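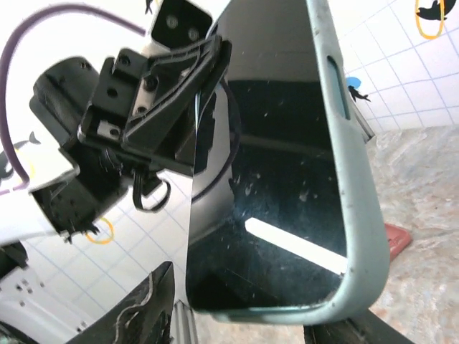

Skistar y el parche de febrero de 2025: se han cargado el control táctil?

68 comentarios | Compartir (130) | Imprimir | Enviar por correo

**pistanegra_**
Buenas. Llevo con el Skistar desde noviembre, todos los días un rato, en el metro y tal. Actualizo ayer y el giro ya no es el giro. Antes arrastrabas el pulgar y el esquiador seguía el dedo, ahora hay como un retraso y luego te pega el volantazo. En Plelo (la pista de los abetos) no paso de la segunda puerta. Y la hacía dormido.
Le pasa a alguien mas o es mi móvil?

**Marga_tuc**
A mí igual. Plelo imposible. Las largas bien.

**dedogordo**
No es retraso. Es la curva de aceleración nueva, lo pone en las notas del parche. Arrastras poco = gira poco, arrastras mucho = gira MUCHO. Hay que acostumbrarse. Yo tras un par de tardes ya bajo mejores tiempos que antes.

**pistanegra_**
Notas del parche que dicen "mejoras en el control", eso es todo lo que pone. De curva nada.

**dedogordo**
En las del foro de Zonomard, no en las de la tienda. Las de la tienda no las escribe ni dios.

**Marga_tuc**
Pues muy bien pensado, sí señor. Yo no me meto en el foro del estudio para saber cómo se gira.

**kvn_rt**
Lo del control me da igual. Lo que me fastidia es que hayan subido el pase a 200 monedas. Estaba a 100. Y dan las mismas por bajada. O sea el doble de partidas para lo mismo, o pagas. Blanco y en botella.

**dedogordo**
Eso es otro tema kvn, abre hilo

**kvn_rt**
Es el mismo tema. Te rompen el control, fallas mas, ganas menos monedas, y el pase vale el doble. Casualidad?

**Arturo Marino**
No creo que sea mala fe. Zonomard son cuatro gatos y el que hacía la física se fue el año pasado, lo contaron ellos en un directo. El que está ahora viene de juegos de coches y se nota, el esquiador derrapa como un coche. Dicho esto, el precio del pase es un atraco, ahí estoy con kvn.

Para el que quiera volver al control viejo, que se puede:

1. Ajustes, Control, bajáis la sensibilidad a tope. Sí, a tope. No os asustéis si en el menú parece que no responde.

2. Salís del juego y lo cerráis del todo, no vale minimizar. Móvil quieto en la mesa y la pantalla apagada un momento. Si no, al volver no guarda el ajuste (bug conocido, lleva ahí desde la beta).

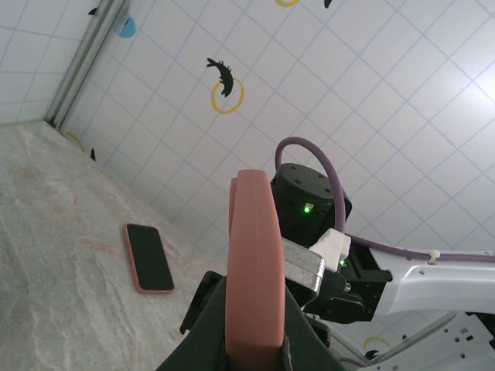

3. Abrís otra vez, entráis en Entrenamiento y tocáis "calibrar". Sale un circulito, lo arrastráis de lado a lado unas cuantas veces. Despacio.

4. Volvéis a Ajustes y activáis "giro clásico". Antes de calibrar sale en gris, por eso la gente dice que no existe.

5. Una bajada en fácil para comprobar y listo.

**Marga_tuc**
Arturo te debo una. El giro clásico existía!!! Me salía en gris y pensaba que era de pago

**pistanegra_**
Probado. Mejor, pero no es lo mismo de antes. En Plelo ya llego a la quinta puerta por lo menos. El volantazo sigue si vas con la cera rápida.

**dedogordo**
Con giro clásico no os cuentan los tiempos en la tabla mundial, aviso. Está en las notas también.

**Arturo Marino**
Eso no lo sabía. Seguro? A mí me sigue saliendo la marca.

**dedogordo**
Te sale la tuya en local. Mira en la web, pestaña mundial. No estás.

**Arturo Marino**
Cierto. No estoy. Pues vaya.

**kvn_rt**
Jajaja o sea juegas con el control malo o no compites. Y el pase a 200. Yo lo desinstalo.

**el_pfister**
Llego del hilo del Pfister Slalom, que es de otro estudio y nadie lo juega pero el control es finísimo. Gratis con un anuncio al abrir y ya. Menos pistas, eso sí, y los gráficos son de hace mil años. Si os gustaba el Skistar de antes dadle una oportunidad.

**dedogordo**
Te llamas el_pfister y recomiendas Pfister Slalom. Ok.

**el_pfister**
Me puse el nick por el juego, no cobro de nadie. Ojalá.

**Marga_tuc**
Lo he bajado por curiosidad. El control bien, pero la música me ha durado dos bajadas. Y no hay modo fantasma, que es a lo que juego yo, contra mi hermana.

**kvn_rt**
La musica se quita en opciones

**pistanegra_**
A ver, yo no quiero otro juego, quiero este como estaba. Les he mandado un correo. Respuesta automática, que están "valorando el feedback de la comunidad". Si escribís los demás igual hacen algo. Pedid que cuente el giro clásico en la tabla, que eso es un cambio de nada.

**dedogordo**
No es de nada. Con el clásico las pistas cortas se hacen unos 130 puntos por encima, estaría la tabla llena de gente con ventaja. Tablas separadas y todos contentos.

**Arturo Marino**
Tablas separadas me parece bien. Escribo esta noche y pongo aquí si contestan algo que no sea el robot.

**pistanegra_**
Firmo tablas separadas. kvn tú tambien, que sé que no lo has desinstalado.

**kvn_rt**
Firmo. Pero lo del pase lo pongo también en el correo, y en mayúsculas.

Página 1 de 3 | Imprimir hilo | Enviar por correo | Compartir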